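Notebook, Vaughan unit, bay 2. May, started 08:40
H. Thambiah

Humanoid, soft furnishings cell. Right wrist fault, continued from Tudur's entry.

State at handover. Machine parked on the gantry, sling on, battery out. Tudur had logged three stops on the right arm yesterday afternoon, all with the same code (wrist yaw, encoder disagreement), all with the arm extended and the palm turned inwards. No stops with the arm tucked. Left arm clean. He had already swapped the wrist driver board with the spare and the fault stayed put, so the board is not it. Spare is back in the drawer, tagged good.

09:05. Power on from the bench supply, current limit set low. Jogged right wrist yaw end to end by hand with the brakes released. Smooth, no grit, no tight spot. Same on the left for comparison. Backlash feels equal. Did not bother with the dial gauge.

09:20. Logged both encoders on the right wrist, motor side and output side, over 80 slow sweeps. 10 of the sweeps show a step between the two of 23 counts, always in the outward half of the travel, and it clears when the joint comes back through centre. Mechanical slip would not come back to zero like that. Points to the output encoder signal or its supply dropping for a moment.

09:45. Wiggle test on the forearm harness with the logger running. Nothing at the shoulder, nothing at the elbow. Got the step on demand by pushing the harness towards the ribbed band below the elbow cap. Hefin watched the trace while I pushed so it is not wishful.

10:10. Took the forearm cover off (six screws, the two short ones go nearest the wrist; they are in the blue lid). The encoder pair passes through a moulded clip before the rotating band and the clip has let go on one side. The cable has been riding on the edge of the housing and the sleeve is rubbed through to the screen for the width of a fingernail. Conductors not cut as far as I can see with the loupe. Resistance normal when still, jumps when flexed at the rub.

Clip part is Bruririx, bag label 189. We have two left. Hywel to order more, the Gumard substitute is too wide for this housing and I do not want it tried again.

10:30 to 11:50. Repair:
Cut back to sound cable both sides of the rub. New length spliced in, joints staggered, heat shrink over each and one over the lot. Screen carried through with its own joint.
Added slack at the band. Old routing had next to none with the wrist turned fully out. New routing leaves a small loop on the inside of the forearm.
New clip, dab of thread lock on its screw. Edge of the housing dressed with a fine file and taped.
Cover back on. Checked that it does not nip the loop at either end of travel.

12:00. Same 80 sweeps again on the bench supply. No steps. Pushed the harness about as before, no steps. Good enough to go off the gantry after lunch.

Eluned asked whether the fault could have spoiled the calibration. I do not think so, the output encoder is absolute, but I reran wrist zero on both sides to be safe. Left moved by nothing. Right moved by a hair and I accepted the new value. Old file kept in the Skukillow folder under the previous revision.

13:15. Battery in, sling off, Tudur on the stop button. Stood it up in the lounge mock-up and ran the slow arm routine in free air. Fine. Then the two-handed hold, since that is the posture that was tripping it.
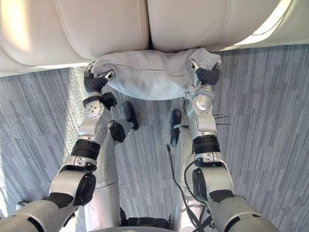
The two-handed hold loads both wrists in the direction that opened the fault, so it is a fairer test than sweeps in free air. It takes the cushion by its two ends and the torque on the yaw joints should come out close to equal. The grey pillow is held up against the front of the cream sofa with the middle hanging free between the hands, and the head camera gives a useful check on symmetry: the black bands on the two forearms sit at similar heights. Torque traces agree with that, right a touch higher than left, inside the limit. No stop in this position, and none on the repeats Tudur asked for.

Still not happy with the external cable on the right side. The black one hangs loose between arm and leg and I can see it catching on something if the machine turns at the waist with the arms low. It has nothing to do with today's fault. Needs a tie point at the torso and a measured amount of slack, not a guess. The three thin wires at the right wrist also want tidying. Left them alone today so as not to change two things at once.

14:30. Ran the pick and place loop with the pillow until the battery warning. No encoder stops. One dropped grip on the left, which is the old fingertip calibration issue and already has its own page.

To do:
Hywel: order clips, Bruririx only.
Hefin: open the left forearm and look at the same clip. It carries the same cable and has done the same hours.
Tudur: add the forearm clip to the monthly check sheet, next to the sling inspection.
Me: tie point for the external cable, drawing first. Tidy wrist wires after that.
Eluned: compare idle current on the right wrist over the next few runs with the old logs, and shout if it drifts.

Worn length of cable is in a bag taped inside the back cover of this book. Please leave it there until the left arm has been opened.

15:40. Machine back on the gantry, sling on, battery on charge. Brakes checked.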